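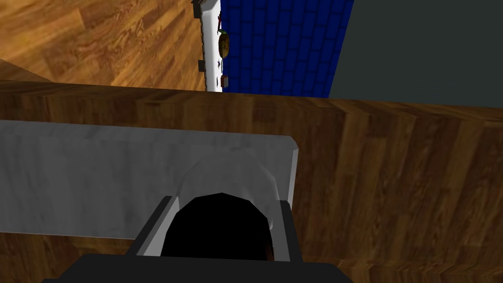
About Vevholm

Vevholm is a small school for people who want to write a decent letter. We teach complaint letters, thank-you letters, letters to landlords, letters to aunts, and the kind of cover letter that gets read past the second line. We do not teach calligraphy. People call every week to ask, and we send them to the art store across the street, which has stopped thanking us.

The school began as an evening class in the back of Goicoechea, a stationery shop that sold very good paper to people who were afraid to use it. The owners thought a few lessons might help move stock. Thirteen students signed up for the first term and most of them bought one envelope. The shop later closed its back room to make space for gift wrap, and we moved up the hill to Skendard, into two rooms above a dentist. You get used to the drill.

Courses run for six weeks. You write one letter a week, by hand or on a keyboard, and you mail it to a real person. That last part is where students tend to get headaches and family emergencies. Our tutors read every draft and will cross out "I hope this finds you well" wherever it turns up. Last year they crossed it out 419 times, and one of those was in a tutor's own letter.

Nolell, our beginners' course, is named after the street we should have rented on. It has no entry test. The advanced course asks for a sample page, and we would like it to be a page — the longest one so far ran to 71 and concerned a fence.

We also keep a lending shelf of 637 published collections of letters, mostly by people who would be horrified to see them in print. Students may borrow two at a time. The love letters come back late.

Fees are listed on the courses page, along with the parking situation. To enroll, write to us. Email is fine, though we will have opinions about your subject line.

Spring enrollment is open now. Replies go out within a week, longer if yours was good and we want to do it justice.

Page updated Feb 6, 2025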